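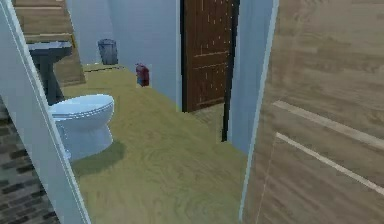

Days Out & Open Houses

We drove up to Candovgate in October for the Mondine cider works open day, and I've been meaning to write it up ever since. The house and the works have shared one yard for 180 years, and for the open day you can wander through both, which suits nosy people like me very well!

The pressing starts at 2, so get there early. We watched from the gallery as the apples came in by the cartload — Andton Reds mostly, small and sharp — and the smell followed us home in our coats. A good season brings them 4,000 gallons, and they were hoping for better.
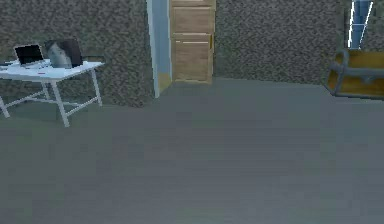

After the pressing there's a tasting in the long barn, with bread and a hard cheese from the Zhuravel farm down the road (I bought far too much of it). My favorite was the plain dry cider, though my sister stood up for the pear one all the way back to the car.

Parking is in the lower field, and it was muddy, so bring boots. The tour group is capped at 27 and ours was full, so do put your name down at the gate before you go looking for coffee.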